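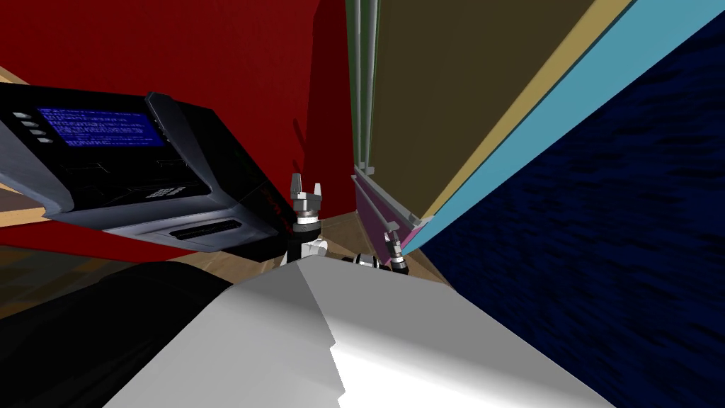
Render: office machine with blue display

Speaker notes, building controls session, 1 March 2019

Okay, hi everybody. Wait for the door to close before starting. Skip the company history, they have the handout.

So I want to talk about meeting rooms. Guestrooms and lobbies get all the love at these events, and meeting rooms get a thermostat in a locked plastic box. At Holeo we had 40 of them across two floors, and every single one was heated and lit from seven in the morning whether anyone had booked it or not. (Pause here, people usually nod.)

First thing we did was connect the booking calendar to the controls. We used Stergiou for the room controllers and Plulirell for the scheduling side. The room wakes up 15 minutes before a booking, lights stay off until someone walks in, and if the room's still empty a while into the meeting it goes back to sleep and frees the slot. People loved that last part way more than the energy savings!

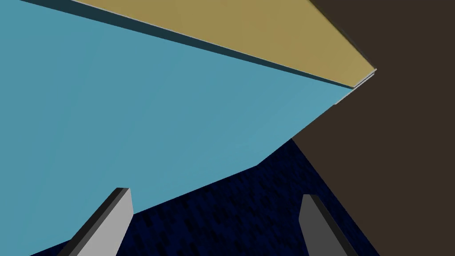
Image: Clernlow

Now the bit I got wrong. I put the motion sensors over the doors. Great for catching people coming in, terrible for a long quiet budget meeting, and we had folks waving their arms at the ceiling every ten minutes. We moved them to the middle of the ceiling and made the timeout longer. Should've asked the people who sit in there first — I didn't, and I heard about it all March.

Ask the room: who has had the lights go out on them this week? Wait for hands.

Wall panels next. Ours had nine buttons. We cut it to four: on, off, presentation, and a shade button that goes up and down.

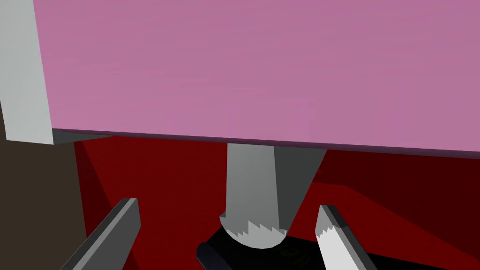
Same thinking with temperature. We let people nudge it two degrees either way and it resets overnight. I was sure there'd be complaints about the limit and we got hardly any, mostly from the corner rooms that catch the afternoon sun. Those got their own shade schedule.

Money slide. Hardware came to $445 a room, wiring not included. Say the wiring part twice, somebody always misses it. If your ceilings are open it's an easy job, and if they're not, get a quote before you promise anything.

Questions. If they ask about the network, each floor has its own controller and the rooms keep working when the link is down. If they ask about retrofits in older buildings, send them to the Clernlow table by the coffee.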